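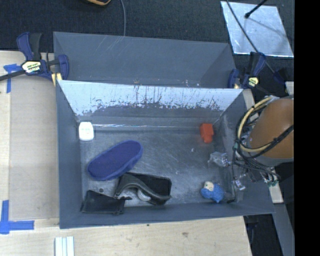 회사 소개

클렐엘(Clelell)은 중소 규모의 온라인 판매자와 공방을 대신해 상품을 보관하고 포장하고 발송하는 물류 대행 회사입니다. 생활용품, 문구, 화장품 용기, 파우치와 같은 소형 잡화를 주로 취급합니다. 냉장·냉동 식품과 대형 가구는 받지 않습니다.

회사는 작은 문구 쇼핑몰의 발송 업무를 맡으면서 시작했습니다. 당시에는 주문서를 종이로 뽑아 선반 사이를 다니며 물건을 찾았고, 송장도 한 장씩 손으로 붙였습니다. 거래처가 늘어난 뒤 창고를 옮기고 재고 관리 프로그램을 도입했습니다. 지금은 60개 업체의 상품을 보관하고 있으며, 대부분은 직원이 몇 명 안 되는 사업장입니다.

하는 일

입고된 상품은 수량과 외관을 확인한 뒤 업체별로 구분해 보관합니다. 바코드가 없는 상품은 저희가 라벨을 출력해 부착합니다. 라벨 부착 비용은 기본 보관료에 포함되지 않으므로 견적서의 별도 항목을 확인해 주십시오.

오후 2시까지 들어온 주문은 당일 출고합니다. 그 이후의 주문은 다음 영업일에 출고하며, 명절 전후로는 택배사 사정에 따라 마감 시간이 앞당겨질 수 있습니다. 변경된 시간은 거래처 담당자에게 문자와 이메일로 알려 드립니다.

반품은 입고된 날로부터 2영업일 안에 검수합니다. 재판매가 가능한 상품은 재고에 다시 올리고, 그렇지 않은 상품은 사진을 찍어 판매자에게 보냅니다. 폐기 여부는 판매자가 결정합니다. 회신이 없는 상품은 계약서에 적힌 기간 동안 따로 보관합니다.

창고와 프로그램

클렐엘은 창고 2곳을 운영합니다. 본사와 같은 건물에 있는 군데오(Gundeo) 창고는 일반 소형 상품을 맡고, 와니가세카라(Wanigasekara) 창고는 부피가 큰 포장재와 계절 상품, 장기 보관 물량을 맡습니다. 두 창고 사이에는 영업일마다 셔틀 차량이 오갑니다. 판매자가 어느 창고에 물건이 있는지 신경 쓰지 않아도 되도록 재고는 하나로 합산해 보여 드립니다.

재고 관리 프로그램 루나드(Lunard)는 사내 개발팀이 만들었습니다. 판매자는 별도 설치 없이 웹에서 접속해 현재 재고, 출고 내역, 반품 상태를 볼 수 있습니다. 쇼핑몰 주문을 자동으로 불러오는 기능이 있고, 연동이 되지 않는 판매처의 주문은 엑셀 파일로 올리면 됩니다. 재고가 정해 둔 수량 아래로 내려가면 알림이 갑니다. 휴대전화 화면에서는 일부 표가 잘려 보일 수 있어 현재 개선 작업을 하고 있습니다.

재고 실사는 매년 3월에 전체를 대상으로 진행합니다. 실사 기간에는 신규 입고가 제한되지만 출고는 평소대로 합니다. 실사 결과 장부와 차이가 있으면 내역을 먼저 공유하고, 저희 과실로 확인된 분실이나 파손은 계약서의 기준에 따라 보상합니다.

포장에 대하여

완충재는 종이를 기본으로 씁니다. 유리나 도자기처럼 깨지기 쉬운 상품은 판매자와 협의해 다른 자재를 사용합니다. 브랜드 상자나 스티커, 안내 카드를 보내 주시면 주문에 맞춰 함께 넣습니다. 선물 포장은 가능하지만 리본을 손으로 묶는 작업은 물량이 많은 시기에 받지 못할 수 있습니다.

상자 크기는 상품 규격에 맞춰 정합니다. 상자가 크면 운임이 오르고 안에서 물건이 움직이기 때문에, 새 상품이 들어오면 견본을 먼저 포장해 보고 규격을 등록합니다. 묶음 상품의 구성이 바뀔 때에는 출고 전에 반드시 알려 주십시오.

함께 일하는 방식

입고, 포장, 출고, 고객 응대, 개발의 각 팀이 같은 건물에서 근무합니다. 신입 직원은 어느 부서로 입사하더라도 처음 2주 동안 현장에서 입고와 포장 업무를 배웁니다. 채용 공고는 홈페이지의 채용 메뉴에 올리며, 공고가 없는 기간에는 지원서를 따로 받지 않습니다.

거래 문의

취급 품목, 월평균 출고량, 상품 크기를 문의 양식에 적어 주시면 견적을 보내 드립니다. 출고량이 적은 업체도 이용할 수 있으나 월 최소 이용료가 있습니다. 계약 전 창고 방문은 예약제로 운영하며, 주차 공간이 넓지 않으니 차량으로 오실 경우 미리 말씀해 주십시오.

최종 수정일: 2019년 10월 23일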